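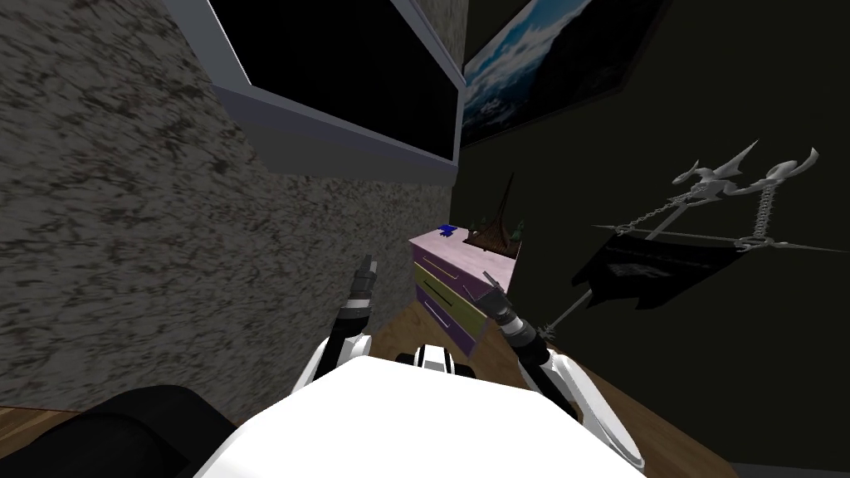
FOR IMMEDIATE RELEASE
Monday, May 11, 2020

Elham Diners' Group Questions Hallent "Top Table" Ratings

Grondham-based listings site does not say who ate what, group finds

ELHAM – The Elham Diners' Group today called on Hallent, the restaurant listings site run out of Grondham, to explain how it picks its "Top Table" restaurants. The group says the badge, which now hangs in windows all over both towns, tells hungry people very little about the food.

Members read 798 reviews posted under the 15 Elham restaurants that carry the badge. Of those, 172 did not mention a single dish. Many praised the parking, the playlist or the speed of the reply to an email. Several were posted under more than one restaurant with only the name changed.

"We like a good review as much as anyone," the group said in a statement. "But 'amazing, will be back' is not much help to a person deciding between the noodle place and the grill. If a site wants to hand out awards on the strength of comments like that, it should say so in plain words on the badge."

Hallent says on its website that Top Table restaurants are "chosen by real diners." The group asked the company in writing how it checks that a reviewer has eaten at the restaurant, and whether owners pay to be considered. The reply said the process was "robust and always improving." It did not answer either question.

The group also has doubts about the company's new Eren score, a single number meant to sum up food, service and value. Two restaurants with the same score can be very different places to eat. Eren does not show how much weight each part gets, and it counts takeout orders and full sit-down dinners the same way. With dining rooms closed and most kitchens cooking for pickup, the group wonders what a service score is measuring this spring.

Owners have their own complaints. The group heard from nearly 500 people in its spring survey, among them cooks and servers, and some said they had been urged to ask customers for five stars at the register. The group has not been able to confirm those accounts and is not naming the restaurants.

The group is asking Hallent to do the following before the end of May:

Publish the rules for the Top Table badge.
State whether any restaurant has paid a fee connected to it.
Remove reviews that appear word for word under more than one listing.
Show takeout and dine-in reviews separately.

The group does not rate restaurants, sell advertising or accept free meals. Its full notes on the reviews are available on request.

Contact: Press desk, Elham Diners' Group

###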